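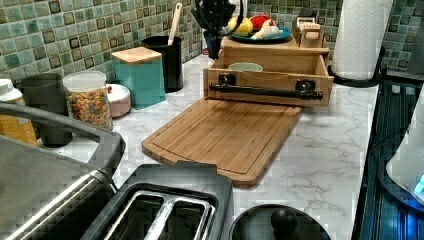 Issue 58, page 2

Call for participants: family mealtimes study

Stivonness is looking for 35 parents or carers in Provville to take part in a study of how families plan meals for children with food allergies. Your child should be between two and ten and have a diagnosed allergy.

You will keep a food diary for two weeks and have two phone calls with a dietitian.

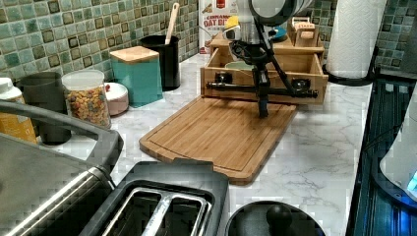
Calls last up to an hour and can be booked in the evening. Nearly 1,000 families are on our Fiadzo mailing list, so places may go quickly. We pay for your time in vouchers. 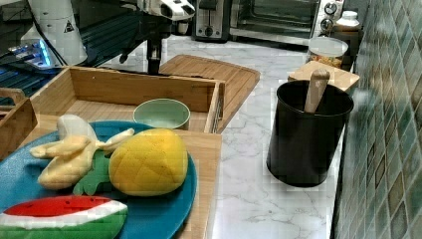
By Mansa Nartey

To apply, ring the Stivonness office and ask for Bülent Toprak. Applications close at noon on the last day of December.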